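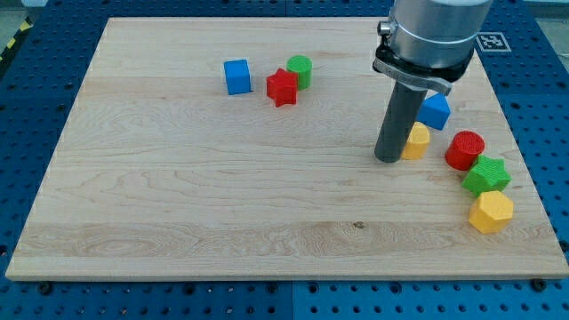
Why is a wide maple board glued up from strips instead of cut from a single plank?
A single wide plank cups and splits more readily as its moisture content changes. Narrow strips with their edges glued together share the movement, and defects can be cut out of each strip before assembly.

Barkthorpe Technical Program
Materials and Work Surfaces, Unit 2
Notes prepared by Zoltán Fodor, revised March

1. Scope

These notes cover edge-glued maple boards used as flat work surfaces over a perforated bench top. Structural panels, plywood and end-grain blocks are covered in Unit 3. Terms in this unit follow the Mernik shop glossary except where stated.

2. Terms

Strip: one length of solid wood in a glued-up board.
Seam: the line where two strips meet. On a well-made maple board the seam is faint and is found by looking for breaks in the grain pattern.
Figure: pattern on the face of the wood that comes from the way the fibers grew, as distinct from the direction of the grain.
Bevel: a sloping surface along an edge. A bevel often reads darker than the face it adjoins because it meets the light at a different angle.
Knot: the base of a branch enclosed by later growth. A dark mark on the face should be logged as "knot or spot" until it has been examined by hand.

3. Reading the face of the board

Start with the direction of the grain. On the board shown it runs mostly lengthwise, in the same sense as the seams, with wavy and swirling figure near the lower left and the center. Figured areas are harder to plane cleanly than straight-grained areas. The fibers rise and fall relative to the surface, so any one direction of cut will be against the grain in places. Scrape or sand these areas. If a plane must be used, take a very light cut and skew the blade.

Next, locate the seams. Hold a lamp low and to one side. A seam that can be felt with a fingernail is recorded as a step, even if it cannot be seen under overhead light. A seam that can be seen and not felt is recorded as flush.

Last, log the defects by position. The small dark mark near the center-right of the lower half is a typical entry. A sound, tight knot does not affect flatness and may stay. A loose one is filled or the strip is replaced.

4. Movement

Wood moves across the grain far more than along it. For a board with all strips running the same way, nearly all of the change will be in width. Length can be treated as fixed for the purposes of this course.

Alternating the growth rings (one strip rings up, the next rings down) reduces overall cupping but leaves a slight ripple across the face. Keeping all rings the same way gives one shallow curve, which is easier to hold down with fasteners at the ends. Both methods are in use. State which one was followed on the job sheet.

Let new material stand in the shop for 17 days before gluing. Stack it on stickers, clear of the floor, with air on all faces.

5. Gluing sequence

Joint the edges and dry-fit the strips. Check for light between them. Mark a large triangle across the faces so that the order can be recovered. Apply glue to one edge of each joint, bring the strips together on level bearers and clamp from the center outward. Alternate the clamps above and below the board. Leave in the clamps for some 30 minutes at normal shop temperature, then remove and set aside until the next session before planing. The clamp time is for the Dai yellow glue held in the store; for any other glue, follow the label.

Squeeze-out is scraped when rubbery. Wiping it with a wet rag spreads thin glue into the pores, and the smear shows up under finish.

6. Perforated bench tops

A perforated top has a regular grid of holes. Some will carry fasteners at any given time and the rest are free. The grid allows a board to be located again in the same place after it has been taken off, provided the hole positions were written down. Record by row and column from the near left corner of the bench.

Where the top is made up of panels, check across the panel seam with a straightedge before laying a board over it. A difference in height between panels will rock the board or put a bend in it once it is fastened.

Bolts may pass through the board or stand just outside it. With bolts outside the corners, the wood is not drilled and the width remains free to change, as long as the heads do not press hard against the edge. Leave 2 mm on a board of this type. Through bolts need slotted holes on one side.

7. Layout pieces

The blue cube, red star and green cylinder are used as layout pieces in the practical. Each has a flat top, and each shows a different aspect of placing a solid on a surface.

The cube has straight edges that can be set parallel to a seam. Use the bottom edge for alignment; the top edge leads to error when viewed at an angle.
The cylinder has no edge to align. It is placed by center, using two tangent lines drawn at right angles.
The six-pointed star may be placed by center or by a line through two opposite points. Write down which. Its points will also touch a neighboring piece sooner than its center distance would suggest, so clearances are measured from the points.

Light pencil only on the maple. Ink enters the pores and does not sand out.

8. Finish

For boards used in the Clurnby room, no film finish is applied. One thin coat of oil, wiped dry, both faces and all edges. Coating the upper face alone lets the underside take up moisture faster and the board will cup upward at the edges.

Reading for Unit 3: shop glossary, entries for ply, core and crossband.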